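¿Cuántas demostraciones hacen falta para que aprenda a agarrar cosas de la encimera?

Mangubat
Hola a todos. Llevo desde octubre grabando demostraciones teleoperadas en simulación para un robot de dos brazos y ya no sé si voy bien. Tengo 2973 episodios, todos en la misma cocina, y de ésos me quedaron 2772 después de quitar los malos. Entreno y el brazo llega, abre la pinza... y se queda pensando encima del objeto.
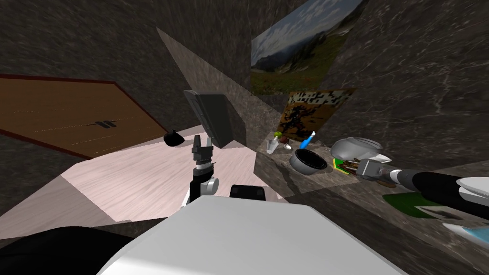
Uso 50 episodios por tarea y cambio la posición de salida en cada uno. ¿Grabo más o el problema es otro? Me da muchísima pereza volver a ponerme el visor, la verdad.

Nunon
Más datos siempre ayuda. Yo grabaría el doble y listo.

Dindo Dela Peña
Buenas, Mangubat. A mí me pasó lo mismo con Skarolico (mi proyecto de juguete, no lo busquéis) y no era la cantidad. Mira primero las cámaras de muñeca, una por una, con calma y un café.
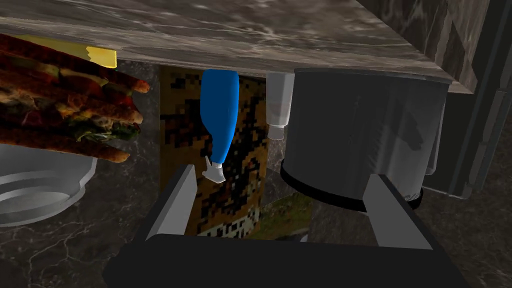
El orden del montón importa más de lo que parece. Si grabas siempre con los mismos vecinos, la red se aprende el vecindario y no el objeto. En una vista como esa, con el bote azul de spray entre los dos dedos y un cilindro gris oscuro medio tapado por el dedo derecho, yo no sabría decir a por cuál vas, ¡y la red tampoco! Mueve todo entre episodio y episodio, y escribe la instrucción con el nombre del objeto, nada de «coge eso».

Lo segundo son las pausas. Si tú dudas cuatro segundos antes de cerrar la pinza, el robot aprende a dudar. Yo recorto los tramos sin movimiento y reentreno antes de grabar nada nuevo. Lo saqué del boletín de Humis, que explica el recorte paso a paso: 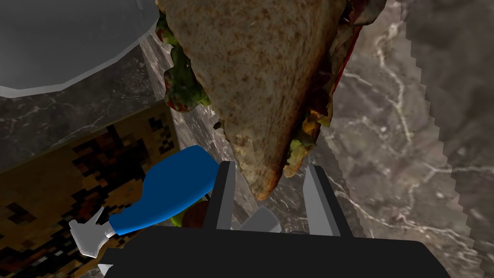
Boletín Humis, n.º 4

Prueba con una sola tarea, compara antes y después, y cuéntanos. Si sigue parándose, pega aquí la configuración y la miro esta noche.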